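The Cimstead newsletter, 21 March 2021

Do you really need an electric gravel bike?

Every spring the same promise comes round: one bike for the towpath, the commute and the big weekend out. This year it has a battery in it. The Prakside arrives in the shop in July at £2384, and we have already been asked to put our names to the usual claims. We would sooner ride it first.

The maker says it weighs 14 kilos. Perhaps it does, in the smallest size, with no pedals, mudguards or bottle cages. Ours will go on the workshop scales as you would ride it, and we will print whatever they say. The range figure we are leaving out altogether – it was measured on a flat road in the lowest setting, and Cimstead has very few flat roads.

Then there is the price. The Grenen, with the same size wheels and no motor, is £1278. The difference would pay for a lot of tyres, a decent set of lights and several years of servicing. If your knees are bad or your ride to work ends with a long climb, the motor may well be worth it. If you just like the look of the thing, have a go on the Grenen before you put down a deposit.

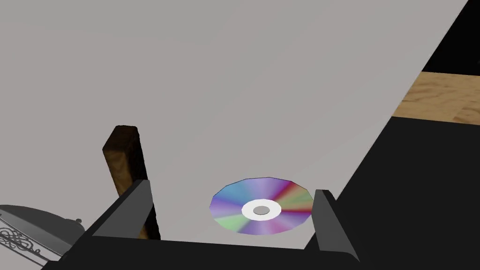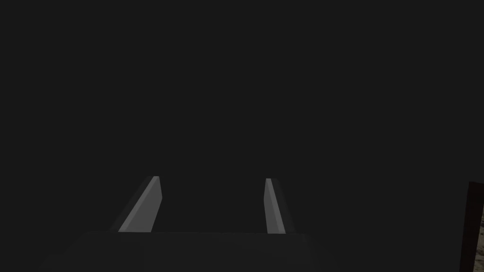
What about the belt drive?

Lumbantobing, who make the belt, call it "fit and forget". We have heard that about bottom brackets too. A belt is quiet and needs no oil, and we have no quarrel with either. But it can't be split like a chain, so the frame has to open to let it in, and a spare is unlikely to be hanging up in a village shop when you need one. Ask what a new belt and both sprockets cost, fitted, and get the answer in writing.

Test rides on the Prakside will last 2 hours, hills included. Bring your own pedals if you clip in.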